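Setting up a Curna mixer for a small hall
By Ovov Sound Notes, 22nd June

I plug the mics in first, faders down, then switch the Curna on – speakers last! 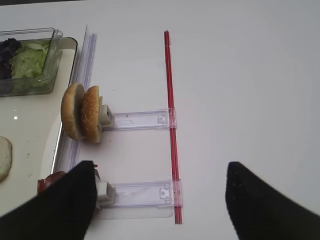 One reader, Mulero, wrote in to say the speakers should go off first at the end too. Quite right.

Next, set the gain while somebody talks normally.

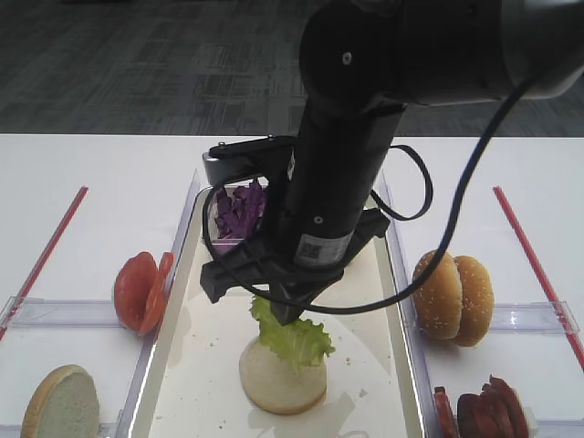

Where should the low cut go? I start at 40 Hz for music and go higher for speech.

Comments

Mine still hums.
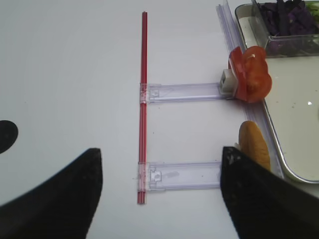 Holanda: try another mic lead, mine was the culprit.

Swapped it, all quiet now, thanks!

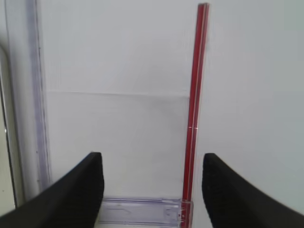

Red rod between two black fingers

Last updated: December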